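Front-loading washing machines: door, seal, filter and floor
Household notes, laundry section. Revised July 2019.

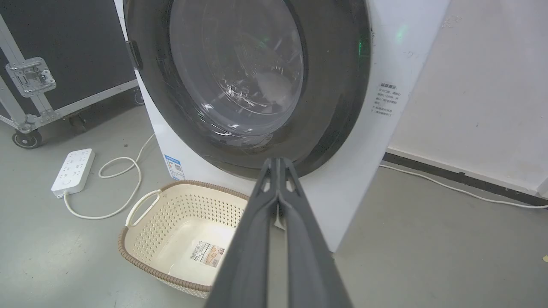
These notes cover routine care of a front loader in domestic use. They apply to most machines with a round door and a rubber door seal. Where the manufacturer's handbook says something different, follow the handbook. Dryers and combined washer-dryers are dealt with on a separate page.

Before starting

Switch the machine off at the wall and wait for the door lock to release. On most models this takes a minute or two after the end of the programme. If the door will not open and water is visible above the lower edge of the glass, do not force the handle. Drain the machine first (see Filter and drain hose).

You will need:
a shallow tray, no deeper than a baking tray
two old towels
a washing-up bowl
an old toothbrush
a microfibre cloth
white vinegar or citric acid
a small spirit level
a torch

Door glass

The inside of the glass collects a grey film made up of detergent residue, softener and lint. It is heaviest along the lower curve, where wet laundry rubs against it. Wipe it with a cloth wrung out in warm water and a drop of washing-up liquid, then again with clean water. If the film remains, dissolve one teaspoon of citric acid in a cup of warm water, apply with the cloth, leave for five minutes and rinse.

Do not use scouring powder, wire wool or the green side of a sponge. Fine scratches on the inside of the glass do no harm in themselves but they hold residue, and the glass will look dirty again sooner. A deep scratch or a chip is a different matter. Check pockets for keys and coins, and turn garments with metal zips inside out. Stop using the machine if the glass is cracked, however small the crack.

The outside of the glass and the plastic ring around it need only a damp cloth. Dark plastic shows dust and dried splashes. Glass cleaner containing ammonia can leave some plastics dull, so keep it off the ring and the control panel.

Door handle and catch

Most handle failures come from pulling before the lock has released. Open the handle fully before drawing the door towards you, and close the door by pushing on the ring beside the catch. Slamming it from the open position strains the hinge.

Once a year check the hinge for play. Open the door halfway and lift it gently by the outer edge. Slight movement is normal. If the door drops when released, or the catch no longer meets its slot squarely, tighten the hinge screws. Do not oil the catch.

Door seal

Pull back the front fold of the rubber seal and work round it by hand, beginning at the top. Hair grips, coins and small socks collect at the bottom, where the drain holes are. Clear the holes with the toothbrush.

Black spotting on the rubber is mould. Light spotting comes off with white vinegar on a cloth. Rinse with plain water afterwards and do not make a habit of it: repeated use of strong acid hardens rubber. For heavier mould, use a cleaner sold for washing machine seals and keep to the time on the packet. Never use vinegar and bleach together, or one straight after the other. The mixture gives off chlorine gas.

Dry the fold with a towel. After the last wash of the day leave the door ajar by a hand's width, unless there are small children or pets in the home. In that case wipe the seal dry and close the door.

Drum

Stainless steel does not rust in normal use. Brown marks on it usually come from something left inside, such as a hairpin or a screw. Remove the object and rub the mark with a paste of bicarbonate of soda and water, following the grain of the metal.

Check for forgotten items before each load. A single handkerchief or face cloth sticks to the drum wall after spinning and is easily missed, especially one in a pale colour. Turn the drum by hand through a full rotation while looking in with the torch.

Run an empty hot cycle once a month, at 60 degrees or above, using the machine's own drum-clean programme if it has one. Households that wash mainly at 30 degrees should not skip it. In hard water areas, add citric acid to the empty cycle in the amount given on the packet.

Detergent drawer

Remove the drawer by pressing the tab at the back and pulling. Soak it in hot water for half an hour, then brush out the softener compartment and the siphon cap. Clean the housing too. The jets in its roof clog with wet powder and cause the drawer to fill with water. Refit the drawer only when the housing has been wiped dry.

Most households use too much detergent. The dose on the packet depends on load size, soiling and water hardness. If suds are still visible on the glass during the final rinse, cut the dose by a quarter and check again at the next wash.

Filter and drain hose

The pump filter normally sits behind a small flap at the bottom of the cabinet, on the left or the right according to make. On some machines the whole plinth panel comes away. Consult the handbook before levering at anything.

1. Let the water inside cool.
2. Lay a towel on the floor and place the tray against the cabinet.
3. If there is a small emergency drain tube, unclip it, take out the plug and let the water run into the tray. Refit the plug before emptying the tray into the bowl.
4. Turn the filter cap anticlockwise, a quarter turn at a time. Water will continue to come out.
5. Remove the filter, rinse it under the tap and look into the cavity with the torch. The small impeller at the back should turn in short jerks when pushed with a finger or pencil.
6. Refit the filter, tighten by hand, and run a short rinse while watching for drips.

Every three months is enough for most households. Homes with long-haired pets should do it monthly.

Cabinet, labels and notices

Wipe the white panels with a soft damp cloth. Hard scrubbing takes off printed instructions, which on some machines are the only copy left once the handbook has gone missing. If the printed notice is in a language you do not read, have it translated once and keep the translation with the household papers. These notices commonly deal with maximum load, children and unsuitable fabrics.

Energy labels and other stickers may be left on or removed. If you remove one, photograph it first and note the model number. Warm the sticker with a hairdryer on a low setting, lift one corner with a fingernail and peel slowly. Residue comes off with a little cooking oil, followed by washing-up liquid. Leave the rating plate where it is. It carries the serial number needed for spare parts and is usually found inside the door opening or on the back panel.

Indicator lights

The colours are not standardised. A steady green light often means power on or programme running, but some makers use it for the door lock. A flashing light usually marks a fault or a pause. Note which light it is, and how many times it flashes between gaps, before switching off. The fault table in the handbook is normally arranged in that way.

Level and vibration

A machine that walks across the floor is out of level, overloaded or standing on a weak surface. Put the spirit level on top of the cabinet, front to back and then side to side. Adjust the front feet with a spanner and tighten the lock nuts upwards against the cabinet. Press on each corner in turn; there should be no rocking.

Leave a gap of at least 2 cm on each side so that the cabinet does not knock against the wall or the furniture during the spin. On smooth tiles, rubber pads under the feet reduce creeping. They do not correct a machine that is out of level.

A new machine that shakes violently on its first spin very probably still has its transit bolts fitted. Stop it at once and remove them from the back panel. Keep the bolts for the next house move.

Inlet hoses

Look over the hoses every April, or in any fixed month that is easy to remember. Bulges, cracks near the couplings and green or white deposits on the threads all call for a new hose. Turn off the tap at the machine before going away.

Compiled by Teodoro Carrillo. Page 41 of the household series. Next page: tumble dryers and airing racks.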